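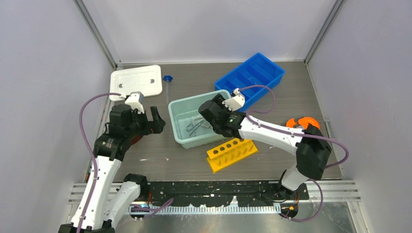 Finding and fixing a wrist cable fault on a two-arm bench cell

Applies to: Gruneo two-arm bench cells with Zellex wrist modules
Last revised: September 27, 2019

Symptoms

One arm stops in the middle of a move and holds position. The other arm keeps running for a moment, then stops when the controller notices that the pair is out of step. The log shows error 1017 (wrist module: no reply). After a restart the cell comes up clean and may run for hours before the fault returns.

On our cell the fault came up on the right arm during a sorting job. It was logged 35 times in May before we traced it to the purple cable that plugs in at the wrist. The cable had a cracked conductor inside an undamaged jacket, so looking at it told us very little. The procedure that follows is the one we now use.

The same error code also appears for a loose plug, a failed wrist module and a low supply voltage. Work through the sections in order. Do not start by replacing the module.

Safety

An arm that stops on error 1017 is still powered. The joints are held by the motors, and clearing the error from the console can restart the queued move. Do not reach into the enclosure while the error is showing.

When power is removed, an arm without joint brakes will drop. Ours has no brakes on the elbow. With the right arm stretched out over a bin, the gripper comes down on whatever is in it. Metal tools in a bin can be pushed through the bottom or thrown out over the rim. Support the forearm before you switch off.

Tools and parts

Multimeter with a continuity beeper
Hex keys for the wrist mount
Foam block, tall enough to hold the forearm off the table
Replacement wrist cable (Kondell, 54 inch)
Hook-and-loop straps
Masking tape and a marker

Part 1. Make the cell safe

1. Save the log before doing anything else. On the current controller software the log is cleared at restart.

2. Cancel the queued job at the console. Check that the queue reads empty. Pausing the job is not enough.

3. If both arms still respond, jog them clear of the bins and racks. If the faulted arm does not respond, leave it where it is and move only the good one.

4. Place the foam block under the forearm of the faulted arm, close to the wrist. Use the emergency stop first, and keep your hands out from under the elbow. On our controller the emergency stop leaves holding current on the motors.

5. Switch off the main supply and lock it off. Wait 3 minutes for the drive capacitors to discharge.

6. Take bins, trays, glassware and racks off the table. Mark the position of each with masking tape if the job depends on it.

Part 2. Check the cable run

1. Start at the wrist mount. Press the plug home. If it moves at all, the plug was not seated. Reseat it, restore power and run the test in Part 5 before going any further.

2. Follow the cable back along the forearm by hand. Feel for flat spots, hard spots and places where the jacket turns more easily than it should. Ours was soft over a length of less than an inch, just behind the plug.

3. Look at the loop past the elbow. The loop has to be large enough for full elbow travel and small enough that it cannot hook on the enclosure wall or a corner bracket.

4. Check the slack above the wrist. Excess cable in this area hangs over the work when the gripper is low. It can catch on the corner of a tray, and the load then goes into the plug.

5. Check the lower end, where the cable passes the base and the rail at the front of the table. A cable lying across the rail can be pinched by anything clamped there later.

Part 3. Test the conductors

1. Unplug both ends. Label them before you let go of them.

2. Check continuity pin to pin with the cable lying straight. A cable with this fault will usually pass.

3. Repeat the check on each pin while bending the cable slowly through the soft spot, in both directions. Any break in the tone is a failure. It is easier with a second person holding the probes.

4. If every pin passes under bending, swap the left and right wrist cables and run the cell. If the error moves to the other arm, replace the cable anyway. If it stays on the same arm, go to the Yeom supply board and measure the voltage under load, then suspect the module.

Part 4. Fit the new cable

1. Route the new cable along the forearm before plugging it in. Put the first strap within 2 inches of the wrist plug. The original installation had no strap there, and every pull on the cable went straight to the connector.

2. Move the wrist by hand to both ends of its travel and set the slack to the longer of the two. Close the strap.

3. Repeat at the elbow.

4. Do not use nylon zip ties on the moving sections. They cut into the jacket when overtightened, and they cannot be adjusted without being cut off.

5. Plug in both ends and tighten the wrist mount screws evenly.

Part 5. Return to service

1. Leave the table clear. Remove the foam block only after power is back and the arm is holding its own weight.

2. Run the slow range-of-motion program on the repaired arm, with the other arm parked. Watch the elbow loop for the whole cycle.

3. Run the same program at full speed for around an hour. Any 1017 in the log means a return to Part 2.

4. Put the bins, trays and racks back on their marks. Run one pick cycle from each bin at low speed with a hand on the emergency stop.

5. Record the cable change in the maintenance log with the cell hours.

Inspection interval

We check the first few inches of cable behind each wrist plug when the gripper fingers are changed. Cables that feel soft are replaced then, whether or not an error has been logged. Old cables are cut in half before they go in the scrap bin, after one found its way back onto the spares shelf.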